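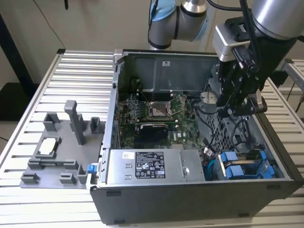 2 min read

Minutes, refurb group, 2 April 2019
Present: Suryani Pattinasarany (chair, also typing this), Krishnan, Jaritz, Wedeck reps. Apologies from Gusix.

1. Last minutes. Agreed. Typo in item 4 left as is.

2. Desktop towers. Dell cases to be worked on lying flat, side panel off, open side up. Processor goes in the tray on the left of the bench when out of its socket, not on the bench itself. Retention lever to be checked before the shroud is touched. Krishnan want this on the bench card, Suryani to redraft.

3. Stock. 347 towers booked in since October, 234 signed off. Rest waiting on memory or drives. Jaritz can take up to 2,000 a year if we sort the shelving. No decision.

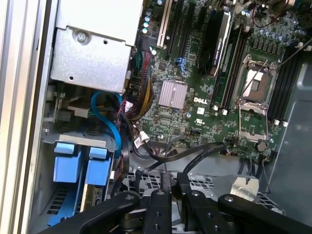 Drives. Long talk about the blue rails. People keep binning them with the dead drives, then the next case has none. Rails stay with the case. Same for the SATA leads, unplug at both ends and bag them. Graphics cards to be logged seperately from now on, Wedeck to send a column for the sheet.

4. Coin cells. Change on every board, no testing first. Jaritz to order.

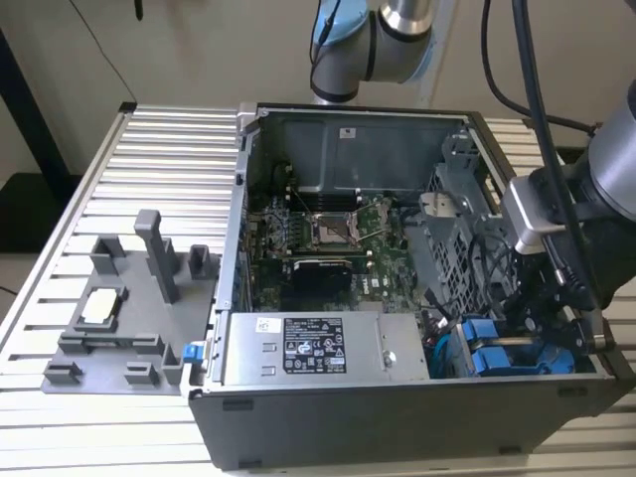
5. Sockets. Two boards back from Gusix with bent pins. Nothing left lying over an open socket, and chip back in its recess in the tray if you walk away. Wedeck asked for spare trays, Krishnan to price.

6. AOB. Screws on floor again. Labels on power supplies must stay on, buyers ask for them.

Actions: Suryani bench card, Jaritz coin cells, Krishnan trays, Wedeck sheet.

Next meeting tbc, same room.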